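Marry Me, Move Me, Mail Me the Toothbrush

My husband and I lived 1,658 miles apart for the first 2 years we were a couple. He was in Daltstead, where it snows sideways. I was in Sokunport, where the big weather event is a breeze. People used to tilt their heads when we told them, the way you do at a dog in a cone.

The head-tilters assumed the distance was the hard part. It had its moments. I once cried in the parking lot of a Brekke store over a two-pack of pillows. But we were very good at being apart. We had a call every night at nine, we dressed for it, and we saved up our best stories. I have never been so charming in my life, and I doubt he has either.

Then in October he drove down with everything he owned and we had to start being a couple in the same kitchen.

I had pictured candles. What we got was a six-evening discussion of where the colander lives. The man I had adored by phone turned out to hum while reading. He learned that I leave every cabinet door open, all of them, like a burglar who was in a hurry. At nine o'clock we would look at each other across the couch with nothing to report, having both been present for the entire day.
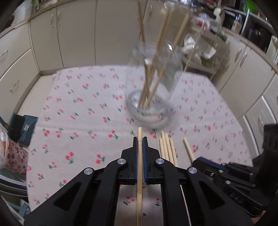 A wooden dowel, held upright over a cherry-print tablecloth.

A friend who had done the long-distance thing herself told us to keep the phone call. I thought this was the silliest advice I had ever heard, and we tried it that night. He took the bedroom and I took the porch. We talked for an hour and he told me he was homesick, and that he hadn't wanted to say so in front of me.

We still do it now and then, mostly when something is too big or too dumb to say face to face. He proposed in person, at Jandenetti, over a plate of clams, but he called me from the restaurant's hallway first to ask whether I was in a good mood. I said I was waiting on bread.

The wedding cost us 3,000 dollars and one cousin's goodwill. For a toast, his sister read out some of our old texts, which were mostly about airfare. I had remembered them as poetry. There was one from me that just said "gate change, love you, do you own a can opener."

He did not own a can opener. We have two now, and they live in separate drawers, pending further talks.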